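Last updated: March

Hallum hand-held gripper, tried at the Grondberg open day

I went to the open day at Grondberg because I wanted to try the Hallum before I spend money on it. I teach automation in evening classes, and my students need a tool which they can hold in their own hands before we let them program an arm.

Registration was simple and the welcome was friendly. Each visitor got a short introduction and then a place at a table, where the tasks were small ones: pick up a ball, put it down, try again. I had mine for the whole afternoon – much more than I expected.

The grip is comfortable and the fingers close softly. After 60 repetitions my wrist was tired, and I think a person with smaller hands would feel it earlier. The trigger has a little play at the beginning of its travel. You learn it quickly, but on a tool of this price I would like it better without.

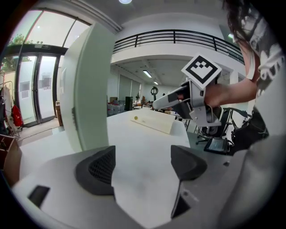
Kavinda Jayasinghe did not agree with me about the trigger and said that the play is useful for beginners, who otherwise squeeze too hard. Maybe so. We both found the manual too thin, with 3 pages on setting up and almost nothing on cleaning.

The price on the day was 2389 for the set, and spare finger pads are extra. The older Plakitz kit, which we have at the school, is cheaper and heavier, and its pads wear out fast.

I would buy the Hallum for a class, one set for every two students. For use at home I would wait for a smaller version. The next open day is at Thambiah, starting at 10 in the morning, and places are limited to 200.

We use cookies to remember your settings. Accept | Manage cookies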